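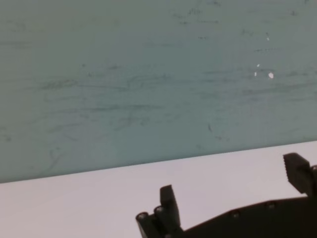
The wall behind the table at Clokeck, smudges included.

I met the owner of Clokeck at the white table she uses for trying out desk toys. "I've looked at 1087 gadgets," she told me, "and I still love a dumb button." 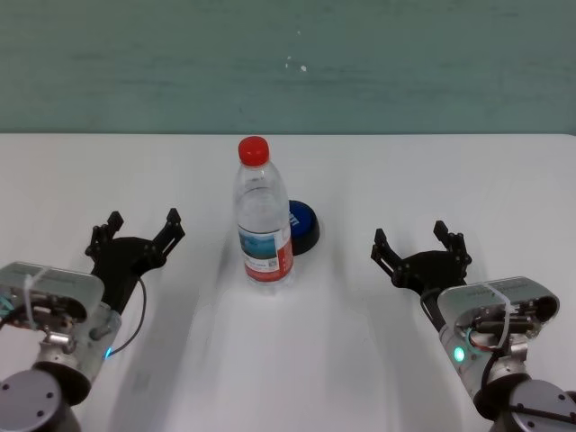
She wanted to talk water first (it was August!). "Red cap, so I can find it."

So why a big blue button that says SORRY!?
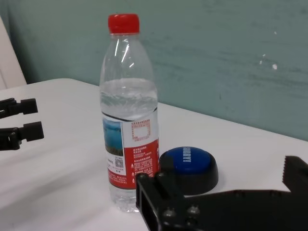

"It's quicker than a speech," she said, laughing. I asked if she ever means it. "On Thursday, maybe."

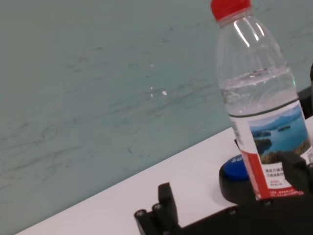 MORE DESK TALK

Next she wants a bigger table, and she'll keep the teal wall.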